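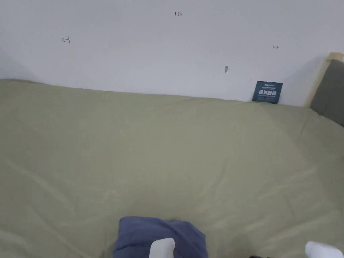

Galen Bedding in Sage
Sold by Brestura
$150 the set
Home > Bedroom > Bedding > Galen

In the set: fitted sheet, duvet cover, pillowcases
Color: sage green, no pattern
Finish: matte
Fiber: cotton, according to the maker's label
Sold separately: Dramier duvet, Dramier pillow, blue pillowcase, Rüegg headboard
Returns: 30 days, washed or unwashed

What we think of it

The maker sent us a sheet of selling points along with the first carton. "Hotel crisp" was at the top. We don't see it. Galen is soft, it has no shine at all, and it wrinkles. Pull it tight on a mattress in the morning and you'll have creases across it by evening if anyone so much as sits down to put on socks. If you want a bed that looks pressed, you need either a heavier fabric with a finish on it or someone in the house who likes ironing, and this set will annoy you.

If a lived-in look doesn't bother you, read on. The color is the real reason to buy Galen. Plenty of green bedding looks fine on a screen and turns minty in a white room. This one stays on the gray side of green. Against a plain white wall it looks calm, and against a gray headboard it looks as if somebody planned the whole thing. Next to cream it's fine. Next to yellow pine we'd hesitate, and we have had a couple of sets come back for that.

The maker also calls it "cooling." We dropped the word from our listing. It's a woven sheet. It will feel cool for a minute when you get in, like most sheets do.

The fitted sheet

Elastic runs all the way around, which we now insist on, having sold a brand with elastic at the corners only and read the emails that followed. It fits mattresses up to 9 inches deep before the corners begin to strain. The maker's box claims more than that. Wendelin Kofler, who does our measuring, put it on a thicker mattress and it did go on, but it came off one corner when he leaned on the opposite side. Measure your mattress, topper included, before ordering. People forget the topper.

You'll see a ridge here and there where the fabric doesn't lie flat. Some of that is the fabric and some of it is how you make the bed. Start with the corners against the wall, the ones you can't reach easily, and smooth toward yourself. Doing it the other way pushes all the slack to the back, where it bunches up along the wall and stays there.
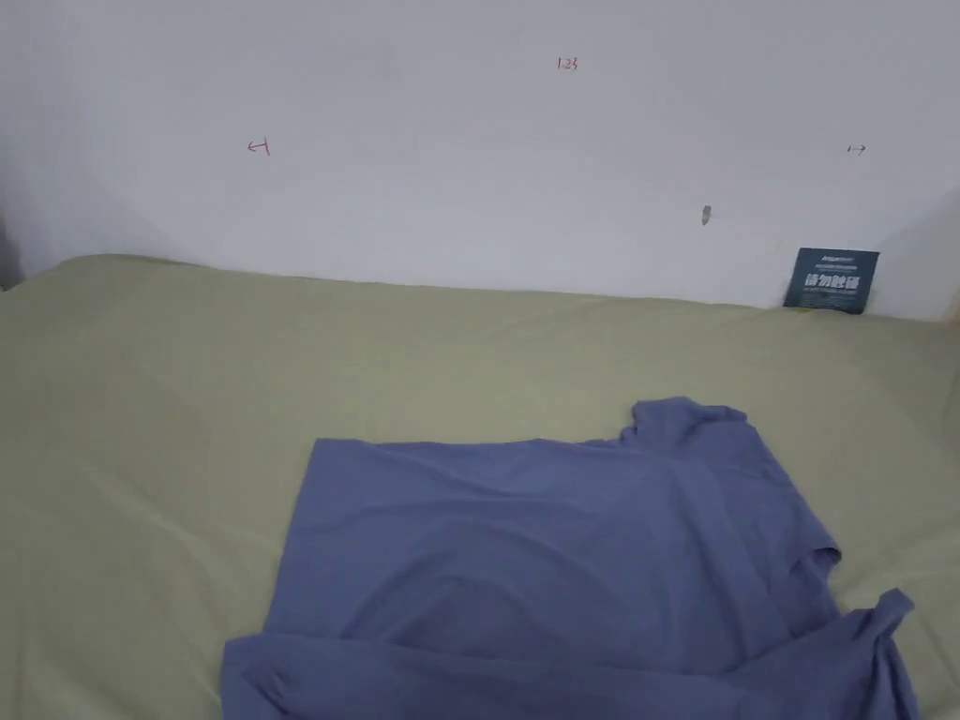
Color with other colors is the question we get most, and the maker's brochure is no help, because everything in it is beige. Blues work. A soft blue with a little purple in it, the sort of thing you'd find in a summer shirt, sits well on Galen, and so does a stronger mid blue. Navy is safe too, if a bit heavy in large pieces. Bright red on this green looks like December. White is fine anywhere.

We'd keep patterns small or skip them. That's taste, so ignore us if you disagree.

Washing

Warm wash, low tumble, out of the dryer while there's still a trace of damp in it. The label says you can go hotter. You can, but we'd expect the pillowcases to fade sooner than the duvet cover if you wash them more often and run them hot, and then the set stops being a set. Wash everything together when you can manage it.

Softener isn't needed. The maker sells one under its own name and would like you to use it. We don't stock it.

Expect a little shrinkage in length after the first wash. On the duvet cover you won't care. On the fitted sheet it takes up slack, so a sheet that felt a touch roomy on the first night may be right on the second. A sheet that was tight on the first night will only get tighter. Send that one back.

The duvet (not included) 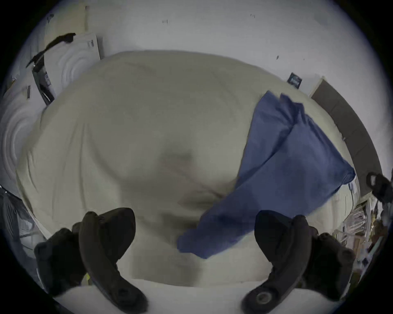 Cream-colored duvets are sold mostly on how puffy they look, and puffiness is a poor guide. Any duvet looks puffy in a heap. The Dramier has good loft fresh out of the bag, with deep folds if you drop it on the bed and leave it. What we can't tell you is how it will look in five winters. The maker says it "recovers fully." We've had ours since January and it has recovered so far, with regular shaking. That isn't long enough to prove anything.

The filling is the standard synthetic kind and the page for the Dramier gives the weight. For most heated bedrooms we'd choose the lighter one. The heavy one is sold as "all season," a phrase we have learned to distrust, and customers in warm apartments kick it off by midnight.

Getting it into the Galen cover is a one-person job if you turn the cover inside out first and grab the far corners through it. There are ties inside at the corners. Use them. They're thin, and we would have liked thicker ones, but they hold.

The blue pillowcase is a separate item and always has been. It's a medium blue and it doesn't come from the same maker as the set, so don't expect the fabric to feel the same. We carry it as a contrast for people who find an all-green bed too much. The Galen pillowcases have a deep flap at the opening. The blue one has a shallower flap, and a plump pillow will peek out of it.

Who should skip this

Anyone who hates wrinkles, as above. Anyone with a very deep mattress. Also dog owners with pale dogs: sage shows light hair badly. Lorenz Holzer took a set home for a trial and his verdict on that point was short and not printable.

If you already own decent plain cotton sheets in a color you like, you won't gain anything by replacing them with these. Galen doesn't sleep better than other bedding of its kind at its price. It's a nice green.

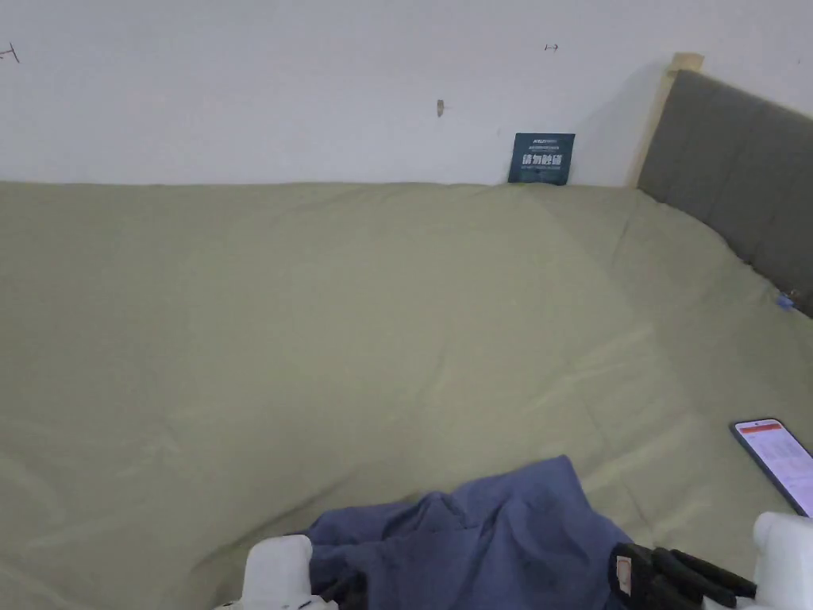

The headboard question

Gray upholstery keeps coming up in letters, so a few words on it. The Rüegg has a padded gray panel divided by vertical seams, with light wood framing at the side. It looks good with sage and we sell a lot of them together. Two cautions.

Seams collect dust. The maker's leaflet says "wipe clean," and a wipe does nothing for a seam. You want the narrow nozzle on the vacuum, every month or so. Hair oil is the other problem on any fabric headboard, and if you read in bed leaning straight back you will have a darker patch sooner or later. Put a pillow behind you.

Second, leave enough room between the padding and the mattress to get your hand down. A duvet cover pushed hard up against upholstery gets trapped, and small things go down there and stay down there. Pens, clips, earplugs. Phones left on the bed slide off when the duvet is shaken, in whichever direction is worse.

We don't do the "complete bedroom" discount the maker suggested. It only worked if you bought a lamp.

Letters

Is it see-through over a patterned mattress?
The sheet, slightly, if the pattern is dark. Use a mattress pad. The duvet cover is fine over a white or cream duvet.

I bought Galen from you before and want extra pillowcases. Will they match?
Maybe. Dye lots vary and the maker won't guarantee a match, whatever the box says. Send us one of yours and we'll compare it by hand against what's on the shelf. Vasylyna Kushnir handles this and is picky.

Does it pill?
Ours hasn't after over 30 washes, apart from a small area near the foot. We'd call that acceptable.

Is there a sage blanket to go with it?
There was. It was a different sage.

Do the buttons on the duvet cover survive the dryer?
Yes, though 2 customers have written about loose thread on the first button. Check them when the set arrives and put a stitch in if you need to. We can mail a spare button.

Ordering

Sets go out from our shop on weekday mornings. Tell us your mattress depth in the order notes and we'll write back if we think the sheet won't fit. Returns go to Waltraud Koller at the shop address, with the order slip in the bag. We pay postage one way, from us to you. If the color looks wrong in your room, that counts as a reason and you don't need to argue the case.

Listing last revised November 21, 2024. Changed: mattress depth, washing notes, "cooling" removed.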